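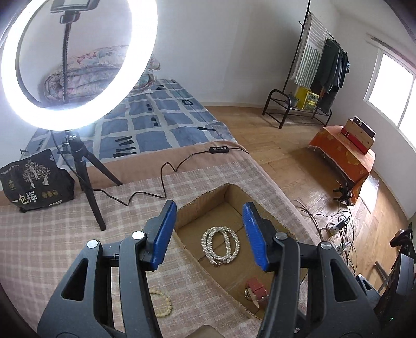
The Long Goodbye of the School Locker

By the time you read this, the last of the hallway lockers at Civmont High School will have been unbolted, stacked on a flatbed and hauled off to wherever dented beige metal goes when its working life is done. The school board voted for the removal in July, at a meeting so thinly attended that the air conditioner got the most attention. The reasoning was simple. Students had stopped using the lockers. The lockers took up wall. The wall was wanted for something called a collaboration ledge.

I went to Civmont High. I had a locker on the second floor, outside the language lab, and I could not open it for most of ninth grade. The combination was correct. I had it written on my hand. The trouble was a technique, known to everyone but me, that involved lifting the handle slightly while leaning on the door with one hip. A senior showed me in April, out of what I took for kindness and now think was exhaustion at watching me.

So I'm not a neutral party. When I heard the lockers were coming out, I felt the kind of grief people usually save for a closed diner, and like most people who grieve a closed diner, I hadn't been in for years.

The district is calling the whole project Zatton, after the street the central office sits on, which tells you something about how long the naming session lasted. Zatton covers the high school and the two middle schools. It replaces lockers with open shelving near the gym, a few rentable cubbies by the main office, and the ledge. The ledge is a counter at elbow height that runs the length of the first-floor hallway. Students are supposed to stand at it between classes and collaborate. On the morning I visited, they were putting their backpacks on it.

The backpacks deserve a word. If you haven't been inside a high school lately, you may be picturing the thing you carried yourself, a sort of nylon envelope slung over one shoulder to show you didn't care. These are different animals. They have chest straps and a sleeve for water and a separate sleeve for the other water. A sophomore let me lift hers, and I made a noise. She had a laptop in there, a change of shoes, a graphing calculator, a rain jacket, lunch, a second lunch and a hardcover novel she said she was never going to finish but felt bad about leaving at home.

"Why don't you put some of it in a locker?" I asked.

She looked at me as if I'd suggested the stables.

The passing period at Civmont is six minutes. The building is shaped like a capital E that has been leaned on, and getting from the science wing to the art rooms takes most of the six if the stairwell is moving and all of it if someone has dropped a trombone. A locker stop was always a gamble. In my day we gambled because the textbooks weighed as much as a toddler and there was no other place for them. Now the textbooks are mostly on the laptop, the laptop goes everywhere, and the gamble has no payoff.

That is the official account, and as far as it goes I believe it. What it leaves out is everything lockers were for that had nothing to do with books.

They were real estate, for one thing. You got an address in August, and the address decided who you would stand beside several times a day until the following summer. I stood beside a boy who kept a full-size bottle of ranch dressing on his top shelf, and I learned more about patience from him than from any adult in the building. People fell in love by alphabetical order. A friend of mine is married to a person whose last name begins with the same two letters as hers, and she will tell you that this is fate, when it was a seating chart with hinges.

They were also storage, in the way a junk drawer is storage. When the custodial crew opened the Civmont lockers one last time before the removal, what came out was sorted onto tables in the cafeteria and left there for a couple of weeks in case anyone wanted to claim it. I have a weakness for this sort of thing and went twice.

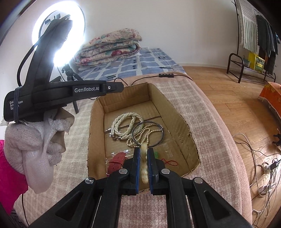 The tables had the mood of a yard sale held by someone who has been dead a while. There were gym shorts in a shade the school hasn't used since the mascot changed. There were retainers, more than you would think, each of which must have caused a conversation at home. I found a permission slip for a trip to the aquarium, signed and never turned in, and thought with real pain about the kid who spent that day in study hall. Several mugs had held cocoa at some point and now held an argument for evolution.

A woman my age was going along the table of paperbacks, reading the names inside the covers out loud. When she got to one she recognized, she'd say "Oh, her," in a tone that covered a lot of ground.

The lockers themselves were made by a company called Indis, whose little oval plate was riveted inside every door at eye level, assuming you were the height of a typical seventh grader. I spent many minutes of my youth reading that plate. It said INDIS and then a number, and I used to believe the number meant something. I called the district's facilities office to ask. The person who answered said it was a part number for the plate.

Other schools have been down this road ahead of us. Shemweta Middle School, one district over, pulled its lockers two years ago and by most accounts has never looked back. Hallway noise went down. So did tardiness, a little. So did the particular crime of shutting a smaller child's sleeve in a door and walking away whistling. A counselor there told me that the halls feel wider and calmer, and then added, after a pause, that it's harder to tell now when a kid is having a bad day. They used to go and stand with their heads in their lockers. You'd see the feet and the back of a sweatshirt, and you would know to drift over.

I've thought about that a good deal. I did it myself. A locker was the one place in a building of many hundred people where you could put your face and not have it looked at. It smelled of banana, and the light came through the vents in stripes, and you could have a very short cry in there with the bottle of ranch dressing next door standing guard. You can't do that at a ledge.

Civmont's answer is a room by the library with soft chairs and a lamp. It's a good room. You have to sign in to use it.

The students I talked to were kind about my feelings. They mostly didn't share them. One senior said he'd been assigned a locker all four years and had opened it once, to see whether there was anything in there. There was a sock. He closed it again. Another said that lockers were for television, and that she used to think the ones at school were decorative, like the columns on a bank. A freshman in the marching band, who hauls a baritone saxophone between buildings and has the shoulders to prove it, was the only one to speak up for storage as a civil right. He's been given the use of a closet and feels the matter is settled.

Parents are split, and the split runs about where you'd expect. Those who've lifted the backpack want something done. Those who haven't want to know what the ledge cost. The district has an answer to the second question, and it involves a grant, and by the time it's been explained most people have remembered something they left on the stove.

As for the backpack, the plan is to encourage "mindful packing." A flyer went home on 11/18/19 with a drawing of a smiling bag and the advice that students bring only what they need for the day. It was printed on heavy paper. I'm told that most copies are still in the bottoms of the backpacks, under the second lunch.

One section has been spared. Outside the old language lab there's a run of 20 doors that backs onto a pipe no one wishes to discuss, and taking those lockers out would mean opening the wall. They're staying until the next bond measure. They aren't assigned to anyone. The assistant principal walked me up to see them and, since the hall was empty, let me try my own.

I didn't remember the combination, and it wouldn't have mattered, as the dial spins freely now and catches on nothing. But I lifted the handle a little and leaned in with my hip, and the door came open with the same bark it always had. The oval plate was still inside. So was half of a sticker I'd put up in tenth grade for a band I later claimed never to have liked.

The assistant principal asked if I wanted a minute. The bell rang while I was deciding, and we got out of the way.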